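November, late

Nizar Moussa came by at two to tell me I'm folding blankets wrong. He has been reading a household book by somebody called Awasthi, who claims that a bed made "in stages" each morning gives you back 23 minutes of sleep. Gives you back from where? I asked to see the page and he'd left the book at home, naturally.

The Awasthi method, as far as I could follow it: strip everything off, let the mattress breathe, fold the top blanket in thirds and then in half, leave it sitting for a while, and only then make the bed. I said I was fairly sure a mattress doesn't breathe. He said it was a manner of speaking. I have noticed that most things in these books are a manner of speaking once you ask a second question.

Still, I had the afternoon and a bed that needed doing anyway. So we did it his way.
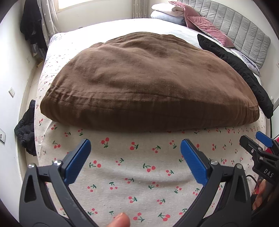

I have my doubts about folding in thirds. It works for towels and letters. A thick blanket has its own ideas, and every fold you put in it pushes back at you. The brown one came out as a big rounded lump in spite of all the instructions, with the little stitched lines along the front edge looking neat enough and the top all wrinkles. Nizar called it a good result. I asked what a bad result would look like and he changed the subject to the sheet. He thinks cherries are for kitchens. I like the cherries. They are the one cheerful thing in that room, with the headboard as gray as it is, and I'm not replacing a perfectly good fitted sheet on the word of a man who sleeps under a coat half the winter.

He also wants me to order a blanket from Skernalach, out past Hundthorpe, where they supposedly weave something that never needs airing. The price is 2300 and I didn't ask what of, I just laughed. He says it lasts a lifetime. Whose? The last thing I bought that was going to last a lifetime was the Vundholm mattress pad, and that went flat down the middle before the second spring. I wrote to them and got back a form letter with a case number, 3101, and nothing after it.

Made the bed properly once he'd gone, blanket spread out and tucked at the foot the way my mother did it. Took me hardly any time. The black jacket went back on its hook, where I'd been meaning to put it.

I suppose I should give the method a week before I say it's nonsense. I'll write down when I fall asleep and when I wake, and Nizar can do the subtraction. Need to buy milk tomorrow, and a bulb for the hall.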